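Mellor Brick and Masonry Sealer

Breathable water repellent for brick, block, stone and mortar
Clear, no-gloss finish
Interior and exterior use

Sizes: 1 gallon, 5 gallon pail
Ships from: Cirton warehouse
Usually ships the next business day

Overview

Mellor Brick and Masonry Sealer is a water-based penetrating sealer for unpainted masonry. It soaks into the pores of the brick and the mortar joints and lines them with a material that sheds water. It does not form a skin on the surface, so the wall can still let water vapor out. This matters most on older buildings, where soft brick and lime mortar need to dry in both directions. A film-forming sealer on that kind of wall can trap moisture behind the face of the brick, and in a cold climate the face will eventually pop off.

The sealer goes on milky and dries clear. It does not add shine. On most brick there is no change in color once it has cured. On very porous or dusty brick you may see a slight darkening, so test a small area first.

Where to use it

Exterior walls above grade, garden walls, chimneys above the roof line, and exposed brick inside lofts, kitchens, shops and workrooms. On interior walls the main reason people buy it is dust. Old brick sheds a fine red grit onto shelves, floors and anything else pushed up against the wall. One or two coats will bind light surface dusting. It will not hold together mortar that has already turned to sand. If you can rake the joint out with a key, the wall needs repointing before it needs a sealer.

Do not use it on painted brick, glazed brick, glazed tile, asphalt, or any surface that has been treated with a film-forming product. Do not use it below grade or against standing water. It is a repellent and will not act as a waterproofing membrane. It is not rated for the inside of a firebox or for the smoke chamber.

Coverage

Coverage depends on how thirsty the wall is. Hard, dense modern brick takes very little. Handmade or reclaimed brick can take several times as much, and mortar joints always drink more than the brick between them. Measure the wall, multiply height by width, and leave the windows in unless they are large. The extra will get used. The coverage chart on the pail label lists rates for dense brick, common brick, concrete block and limestone.

If you are between sizes, order the larger one. Color and finish do not vary between batches, so you can also order a second container later without any trouble matching.

Surface preparation

The wall has to be clean, dry and sound. Brush off loose material with a stiff nylon brush. Don't use a wire brush, as the broken bristles lodge in the joints and rust. Vacuum from the top down with a soft brush attachment. Wash exterior walls with plain water at garden hose pressure and let them dry for at least two full days of fair weather.

White powder on the brick is efflorescence, a salt left behind when water moves through the wall. Brush it off dry. If it returns within a few weeks, find out where the water is coming from and fix that first. Sealing over active efflorescence pushes the salts to crystallize behind the surface.

New mortar should cure for 28 days before sealing.
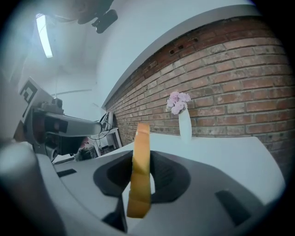

Can I seal an interior brick wall without taking out the counter or table that is built up against it?
Mask the edge where the surface meets the brick, lay a drop cloth over the top, and put the sealer on with a brush for the first few courses above it. Wipe any drips right away with a damp rag. Once the sealer dries on laminate, glass or finished wood it leaves a haze that is hard to get off.

Application

Stir the container before use and every so often while you work. Do not thin. Do not shake, which puts air into the product and leaves bubbles in the joints.

Use a low-pressure garden sprayer with a fan tip, a thick-nap roller, or a masonry brush. Work from the bottom of the wall to the top. Flood the surface so you get a rundown of six to eight inches below the spray, then move up and overlap. Working upward keeps runs from drying on untreated brick and showing as streaks. After a few minutes, brush out any puddles or white spots that have not soaked in.

If the wall needs a second coat, put it on while the first is still wet to the touch. Once the first coat has dried it will repel the second, and the second will sit on the surface and leave a film.

Air and surface temperature should be between 40 and 90 degrees. In most northern states that puts the start of the outdoor season in March or a little after. Do not apply in direct hot sun, in strong wind, or if rain is expected within six hours. Cover plants, glass and metal trim. Indoors, open a window. The smell is mild and is normally gone by the next morning.

Clean tools with soap and water before the sealer dries.

Drying and cure

Dry to the touch in one to two hours. Furniture can go back against an interior wall the next day. Full water repellency takes seven days. To check, flick some water at the brick after a week. It should bead and run. If it soaks in and leaves a dark spot, that area was missed or was too damp when treated.

Product details

Type: silane/siloxane emulsion
Appearance in container: milky white liquid
Appearance when cured: clear, flat
Thinning: none
Cleanup: soap and water
Storage: keep from freezing, keep lid tight
Shelf life: two years unopened
Item number, 1 gallon: 227
Item number, 5 gallon: 1015

Goes well with

Avex Masonry Brush, 6 inch. Stiff natural fiber with a threaded handle socket. Good for back-brushing behind a sprayer.

Avex Pump Sprayer, 2 gallon. Seals are rated for water-based silane products. Comes with fan and cone tips.

Fliltus Brick Cleaner. For soot, grease and general grime on unpainted brick. Rinse fully and let the wall dry before sealing.

Customer reviews

Salma Gaber
Used on the long wall of a ceramics studio, brick from before the war and very dusty. Two coats wet on wet with the sprayer. The grit on the benches has mostly stopped. There is one patch near the radiator that still sheds but the mortar there was bad to start with. No shine at all, which was what I was worried about.

Dong-geon Lim
Works fine. Took a lot more than I planned for. The brick is soft and it just kept drinking. I ended up buying a second pail. Read the part about measuring.

Ladan Yazdani
Four stars only for the instructions on the label, which are printed very small. They are easier to read here. The product itself did what I wanted on the chimney and we have had no damp on the bedroom ceiling since.

Arif Kusuma
I let the first coat dry overnight before the second and got white streaks. My mistake. Called the help line and Lilla in technical support talked me through getting most of it off with hot water and a nylon brush. The next wall I did according to the directions and it came out even.

Shipping and returns

Orders are shipped by ground only. We do not ship this product in freezing weather to addresses where the carrier cannot hold it indoors. If that applies to you, we will contact you before the order leaves. Unopened containers can be returned within 30 days. Opened containers cannot be returned.

For questions about a specific wall, send a photo and a short note on the age of the building to Lilla Antal in technical support, using the contact form. Safety data sheets can be requested through the same form.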